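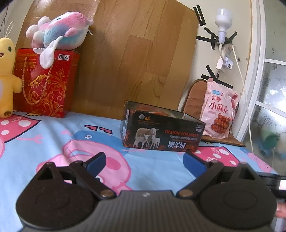 Photo: Mélanie Sawatzky for Vutard

Home Bedroom Kids' Bedding Covers Sale Stores Basket

Last updated: September

Cusen Printed Bed Cover, Pigs and Spots, Light Blue

The Cusen is a lightweight cover for a child's bed, sold as a single piece. The background is light blue and the print is mostly pink: cartoon pigs, a big pig face with its snout, and spotted shapes with white dots. The drawing is large, so the print still reads from across the room. Placement varies from piece to piece. We cut from a continuous roll and can't promise a full face in the middle of the bed.

Most people use it flat over a made bed, tucked at the foot and left loose on the sides. It also does the job of a play surface in the afternoon, with toys, boxes and books spread over it, and it shakes out easily at bedtime.

Details
Style no. 400
Width: 73 inches
Fabric: cotton, plain weave, printed on one side
Edges: double-stitched hem all around
Filling: none
Pillowcase: sold separately

The hem was changed this year. Older covers had a single line of stitching and a few customers wrote in about it coming undone at the corners. All stock now shipping has the double hem. If yours is the old kind and the hem has gone, send us a picture of the corner and the order number.

Washing
Wash on cool the first time, on its own. After that it can go in with other light colors. Dry on low or on a line, and iron on the back. Do not use bleach on the print.
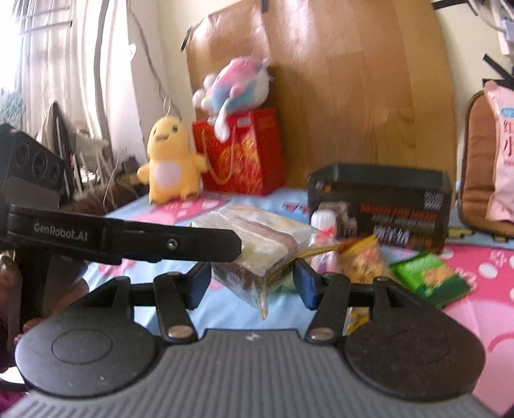

Can crumbs and grease from snacks be washed out of the cover?
Shake the crumbs off outside first, then dab any grease with a little dish soap and leave it for 10 minutes before a normal cool wash.

Ordering and returns
Orders leave our warehouse in 2 working days. Covers can be returned unwashed in the original bag. The Rulex fitted sheet in plain blue is a close match for the background, though the two are dyed separately and will not be identical. The Gulyás pillowcase is back in stock in pink only.

Comments

Valentin Tanguy
Bought this for my daughter's room. Color is good, a bit thinner than I expected. Fine for summer, we put a blanket under it now.

pillowfort_mom
Does the pillowcase come in blue again or is that finished?

Dee R.
Washed it a lot already and the pink has held up. Mine came with half a pig at one end. She likes it.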